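Berge open day, who went?
General Automation > Shows and Visits
17 replies, 271 views

torquewrench_mn
Went to the Berge open day in May and figured I'd post notes before I forget it all. They had three areas open. Arm cells up front, the Pliniden conveyor demo in the middle, and the hand-held gripper stations in the back. Parking was bad. Get there before 9 if they do it again.
The conveyor was what I went for and it was okay. It stopped twice while I stood there and the guy had to reset it from the panel. I spent most of my time in the back.

feederbowl
What were they doing in the back? The flyer only said "data collection" and I skipped it for the safety talk.

torquewrench_mn
Operator at a table with a gripper in each hand, doing a task over and over while it gets recorded. The one I watched was a candy box, the kind with a grid of little compartments and wrapped pieces in them. They called the project Alla. She told us a good session is 40 clean runs and a bad one is whatever you get before lunch.

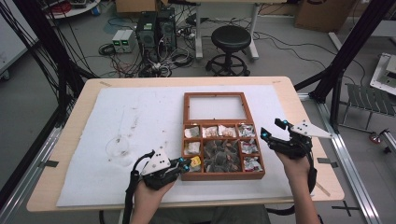 Re: Berge open day, who went?

feederbowl
So no robot at all?

torquewrench_mn
Not at that station. The person moves the grippers and the arms are supposed to learn from the recordings later. The white plates with the three dots are for tracking, from what I was told.

oldplc
I was there too, afternoon group. I don't see the point of showing that to the public. Half of my group walked off after two minutes. If you invite people to a robot open day, run a robot.

torquewrench_mn
They did run robots, up front. I thought the back was more useful. You see how much hand work goes in before anything moves on its own.

oldplc
Fine, but a vacuum cup and a vision system would sort candy all day, and I could quote it this week. We did 80 picks a minute on bagged parts years ago.

Filum_user
oldplc, same part every time or mixed? We run Filum software on two cells, and mixed wrapped stuff is where we lose the most picks. Twist wrappers fold over and the cup leaks. I'd like to see fingers work on that.

oldplc
Same part. I'll give you that one. Still think it's a lot of cable for a box of candy.

feederbowl
Did anybody get to try the grippers?

torquewrench_mn
Yes, on a spare pair at the next table. Lighter than I expected. The cable pulls on your wrist a bit if you turn your hand over. I dropped the first two pieces and then got the hang of it.

Filum_user
Any word on when they test the arms on it?

torquewrench_mn
I asked. Got "later this year" and no date. They had a sign-up sheet by the door for the next visit. I'll post here if I get an email.

oldplc
Put me down if the conveyor is fixed.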